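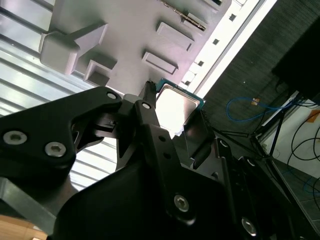
씨피유. 은색 뚜껑에 가장자리만 초록색이다.

2019년 4월

컴퓨터 조립 연습 얘기만 적는다. 어제 쓰다 만 것은 찾아서 나중에 붙이기로 했다.

아침은 식은 밥에 김. 나가는 길에 우체국에 들러 등기를 부쳤다. 번호표가 637번이었고 창구는 하나만 열려 있었다. 작업실에 도착하니 에이노(Eino Saarinen)가 먼저 와서 커피를 내려놓았다. 진하다. 물을 타서 마셨다.

우리가 붙들고 있는 건 데스크톱 본체 하나다. 옆판을 떼고 눕혀 놓고 쓴다. 에이노는 이걸 혼켄(Honkanen 과제)이라고 줄여 부르는데 나는 그냥 본체라고 쓴다. 순서는 공책에 적어 두었다. 씨피유를 소켓에 얹는 것, 굵은 전원선을 꽂는 것, 그리고 다시 다 빼서 제자리에 두는 것. 빼는 쪽이 시간이 더 걸린다. 공책에는 자꾸 꽂는 것만 적게 된다.

씨피유는 볼 때마다 작다. 손톱으로 뚜껑을 건드리지 말라고 에이노가 두 번 말했다. 옆면만 잡으면 된다. 알고 있는데도 들으면 손이 굳는다. 모서리의 삼각 표시를 소켓과 맞춰야 하는데 조명이 세면 표시가 안 보인다. 스탠드를 조금 돌렸다가 다시 원래대로 했다. 돌리면 이번에는 내 그림자가 진다.
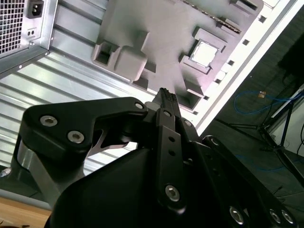
본체 안쪽. 왼쪽 위가 파워, 가운데 위로 네모난 소켓.

케이스 안쪽 철판은 골이 길게 나 있어서 빛을 받으면 줄무늬처럼 번쩍인다. 오후가 되면 눈이 피곤하다. 파워 뒤쪽 그물망에는 먼지가 잘 낀다고 해서 붓으로 한 번 쓸었다. 붓털이 하나 빠져서 핀셋으로 집어냈다. 핀셋은 새로 산 것인데 끝이 살짝 어긋난다. 바꿀 정도는 아니다.

점심은 아래층에서 비빔국수. 딜윈(Dilwyn Craddock)도 같이 먹었다. 딜윈은 7월에 이사를 간다고 한다. 짐이 많아서 걱정이라길래 박스는 우리 쪽에 남는 게 있다고 했다. 졸포트(Zollport)에서 부품을 받을 때 온 박스들인데 접어서 문 뒤에 세워 둔 지 오래다. 크기가 제각각이라 책 넣기에는 괜찮고 이불은 안 들어간다. 국수는 좀 매웠다.

돌아와서 부품을 놓는 판을 손봤다. 회색 판에 네모난 홈이 파여 있고, 그 앞에 테두리가 도드라진 가로 홈이 있다. 판 뒤로는 알루미늄 프로파일이 가로로 지나간다. 프로파일 홈에 부스러기가 자주 들어가서 이쑤시개로 긁어냈다. 끝부분은 잘 안 나온다.

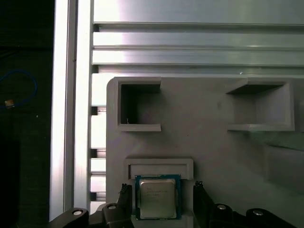 긁어내고 나서 젖은 천으로 판을 닦고, 마른 천으로 또 닦았다. 에이노는 닦는 것도 공책에 적으라고 한다. 그래서 적었다. 천은 빨아서 창가에 널었다.

세 시쯤 주문 내역을 맞춰 보았다. 센도(Sendo) 앞으로 된 영수증이 한 장 비어서 서랍을 다 뒤졌는데 1144번 봉투에 접혀 들어가 있었다. 봉투에 연필로 내 글씨가 있으니 내가 넣은 것이 맞다. 기억은 없다. 영수증을 펴서 집게로 묶고 서랍을 정리하는 김에 안 나오는 볼펜도 버렸다. 나사는 통에 따로 모았다. 굵은 것과 가는 것을 섞어 두면 꼭 필요할 때 못 찾는다.

해 지기 전에 전원선을 한 번 더 했다. 커넥터는 걸쇠 방향을 먼저 보고 잡는다. 반대로 들고 가면 좁은 데서 돌려야 하는데 선이 뻣뻣해서 잘 안 돌아간다. 힘을 줄 때 보드가 휘는 느낌이 싫다. 에이노는 똑바로만 누르면 괜찮다고 한다. 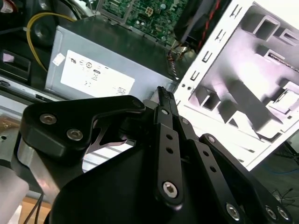
검은 커넥터와 파워. 흰 라벨 글씨는 너무 작아서 못 읽겠다.

저녁에는 딜윈이 박스를 가지러 올라왔다. 여덟 장 묶어 주었다. 계단이 좁아서 둘이 들고 내려갔다. 딜윈이 고맙다고 귤을 줬는데 하나는 물렀고 나머지는 달았다.

집에 와서 공책을 옮겨 적고 있다. 내일은 벌텔(Vultell)에 전화해서 나사 규격을 물어볼 것. 붓도 하나 살 것. 우체국 영수증은 외투 주머니에 있다.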